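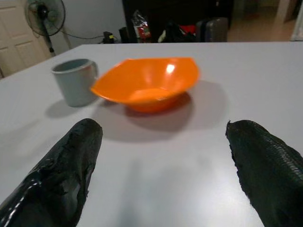

Orange bowl on the white table.

Aug 31, 2025

So the new headphones came, finally, after all my whining about it in here. Jelance makes them, and this pair is the one they did with Gatchalian, the bag people, so there's a strip of tan leather over the headband and a little stamped G on each side that I keep rubbing with my thumb. Do I need a stamped G? I do not. I'm also in love with it.

Malou thinks I've lost my mind. She has the plain ones, same insides, same sound, and she paid 143 dollars less than I did. She told me this twice on the phone and then once more by text in case I hadn't taken it in. Fine! But hers squeak when she turns her head and mine don't, and I put that down to the leather.

Setup was the usual circus. The app wanted a password, then a code, then an update that sat at 83 percent while I made toast, ate the toast, and made more toast. After that it was lovely. The noise canceling takes out the fridge and most of the bus, though it does nothing at all for Hernán practicing his speech through the wall (he's best man in October and he's only got the one joke).

The case is where I have complaints. It's beautiful, it really is, soft and fat like a dinner roll, but the zipper stops short on one side and the charging cord has to be folded just so or it won't close. I wrote to the shop and somebody named Rocío Nava answered within the hour, very sweet, and said I could swap it for the canvas one. I don't want the canvas one. I said I'd think about it.

Wore them on the long walk over to Xóchitl's and she made me take them off so she could try them, then went around her kitchen singing way too loud for ten minutes. She wants the watch now, the one with the Gatchalian strap – they only made 500 and I'm pretty sure they're gone, but she's put herself on the list anyway. I said I'd go halves if it was a birthday present, and I'm already a bit sorry I said it.

Also have to decide what to do with the old pair. The left side crackles but the right is perfectly good. Valentyna said she'd take them for the garden, where she only wants one ear going so she can hear the gate. I'll drop them off this week if I can find the cord, which was in the blue drawer last time I saw it and isn't there now.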